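Ellomero 2.4: one clock for both arms
February | By the Ellomero tooling group, Stullport
Print this page | E-mail this page

The new release of Ellomero, our control package for two-arm cells, is now on the Stullport server. Most of the changes deal with timing between the arms. In older versions each arm ran its own trajectory queue, and the two were lined up only at the start of a move. That was fine for tasks where the arms stay apart. It caused trouble when both had to work on one small object, as with the pink ball task we use as our regular test.
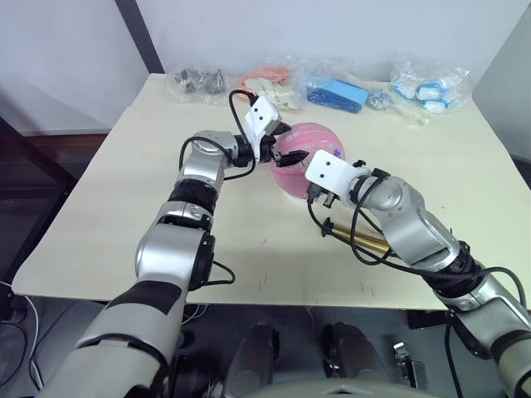

Version 2.4 puts both queues on a single clock. If one arm slows down for a joint limit, the other slows with it. The planner also treats the two grippers as one shared keep-out problem, so it no longer has to replan after every near approach. We replayed 310 logged episodes through the old and new planners. The old one called for a replan in 161 of them, and the new one in 77.

The wrist camera code has changed too. Finger poses are now checked against the wrist view before the close command goes out, and the threshold is set per tool in the task file. Dark tools on a light table segment well with the default settings. Small crumbs on the table were sometimes picked up as separate objects, so there is now a minimum blob size. Set it to zero if you need the old behavior. 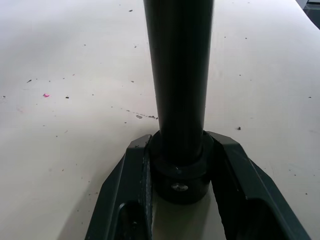

Known issues

Cables are still not modeled. The planner knows about the arms, the table and the held tool, but a cord running from the tool to a workpiece is invisible to it. For now, add a padded box by hand in the task file. Memon users should also note that the log viewer needs its own update before it will open 2.4 files.

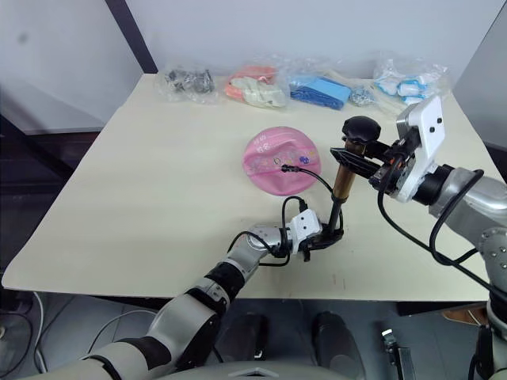

Two-arm tool handling with the pink ball on the table.

Task files from the last 3 releases will load without changes. Novadum sites get the update in the next maintenance window.

Last updated: February, 4:15 p.m.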